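Workshop notebook, Gbeho bench
September, second entry

Softs sorting and folding, continued

Carried on with the laundry work from where Prapai left it. Her last line in the book reads "black ones: sort out later", and as I am now standing in later, I suppose it falls to me.

The aim hasn't changed. We want a folding and pairing routine for small soft things that a person of ordinary patience can follow without a diagram. Towels are done. Pillowcases are done, though Čestmír still folds his the long way and calls it a regional difference. What's left is the small stuff, mostly dark, which everyone has been walking around for a month.

Setting up

Cleared the floor end of the room and gave the butterfly rug a going-over with the stiff brush. Prapai chose that rug, over my objections, on the grounds that the bench was bad for her back and the floor was bad for her knees. I wanted something plain. I have since come around to it, a bit. It's soft enough to kneel on for 20 minutes and the pale grey is a good ground for dark fabric. Lint also shows up on it beautifully, so we now know exactly how much lint we make.

The pile does grab a little. A thin sock laid flat on the rug wants to stay where it was put, and if you slide it to straighten it the toe goes one way and the cuff another. Lift and lay back down. Sliding only works on the bench.

The raised pattern is the other thing. Čestmír tried using the wings as a guide for lining up edges and got three very neat folds and one that looked like a samosa. Please don't use the butterflies as a ruler. They're all at different angles and they don't care.

Black on black

Colour was fine. Anything with a stripe, a heel patch or a cartoon on it more or less sorts itself. The trouble is the matte black pieces. Under the ceiling lights they have no features at all, and you end up working off the creases and whatever edge happens to be folded over. I turned off the overheads and used the lamp at a low angle from the window side, and that helped more than anything else I tried today. Creases throw a small shadow and you can at least guess which way the thing is facing.

Against the rug the outline is very clear: rounded end up, wider end down. What's going on inside the outline is a matter of faith.

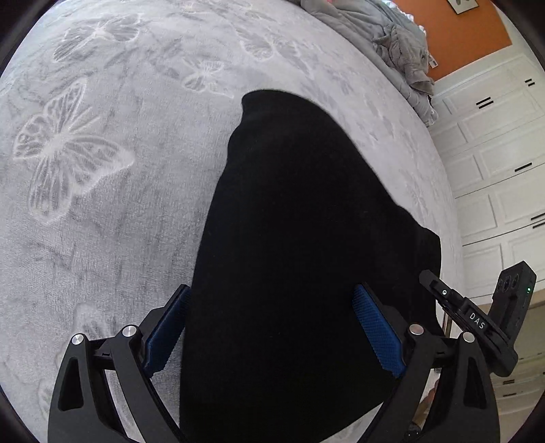

Order of work, as it stands

1. Tip the basket out at the far end of the rug, away from where you'll be folding. I did it the other way first and folded the same piece twice.

2. Pull out everything that isn't black and deal with it. Quick, and good for morale.

3. Lamp on, overheads off.

4. Pick up each black piece by the closed end and let it hang for a second. The opening drops and you can see how long it is. If it has been rolled up in the machine, put a hand inside and push the toe out before going any further.

5. Lay it down with the closed end pointing at the window. Always the window. Prapai had hers pointing at the door, and we had to turn the lot around when we put our piles together.

6. Match by length first, then by the feel of the cuff. Leave colour out of it. There are at least two blacks in this basket, and one of them is mostly navy by daylight.

7. Fold in thirds, cuff tucked last. Halves come undone in the drawer.

Results, such as they are

Got 17 pairs out of the basket before lunch, plus a small heap of widowers. Those have gone in the Bevmont biscuit tin on the second shelf. Don't throw them out. Last time we did that, the other halves came back in the next load, looking smug.

Two pairs got swapped and I only noticed at the putting-away stage, so step 6 still needs work. A clothes peg through each pair before washing would fix it. Čestmír says pegs are cheating.

To do

Ask Prapai whether the Ernberg lamp can stay down this end.
Buy pegs. Hide pegs from Čestmír.
Brush the rug again. It was clean for the whole of the morning.
Fitted sheets: not me.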